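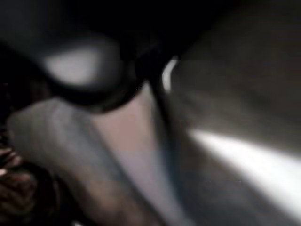
Tue 29 June

Dyeing workshop, Nomham. Entry by Casimiro Olmedo, read over by Nam-gil Jeon.

Purpose of the day: to repeat the February madder trial on the Salazar wool, using town water in place of rainwater. The earlier skeins were judged too brown for the Trurkalari order and the colour did not match from one end of the skein to the other.

Wool scoured yesterday evening and left in the rinse overnight. Mordanted this morning with alum at 12 per cent of dry weight, no cream of tartar. The bath was brought up slowly and held for 50 minutes. The thermometer on the left-hand ring reads high against the glass one, and the glass one was used throughout.

Madder was weighed at 32 per cent of dry weight and soaked in cold water before straining. N. Jeon asked that the first soaking water be kept, and it is in the lidded bucket under the bench, labelled. It should not be thrown away before the second trial.

Dye bath kept below 70 degrees. It rose above this once, shortly before noon, when the gas was turned up for the kettle on the same line. The skein was lifted out until the bath had cooled – perhaps five minutes. This must be borne in mind when the result is compared with February.

Colour on lifting: a clear brick red, even along the skein apart from one paler band where the tie was too tight. Ties for the next batch are to be figure-of-eight and loose. The town water seems to give a warmer shade, though a single skein is not enough to say so with confidence.

A piece was cut for the wash test and pinned to card 14. The remainder is hanging on the north rail and is not to be moved into the sun.

Fistport have not yet replied about the weld seed. If nothing is heard this week the yellow trials will be put back, and the iron afterbath on madder brought forward in their place.

Outstanding:

- check pH of both waters (strips are nearly finished, reorder)
- wash test on card 14
- second skein, same recipe, gas line to be left alone

C.O.

Noted. I should prefer the second skein to be mordanted on a separate day – N.J.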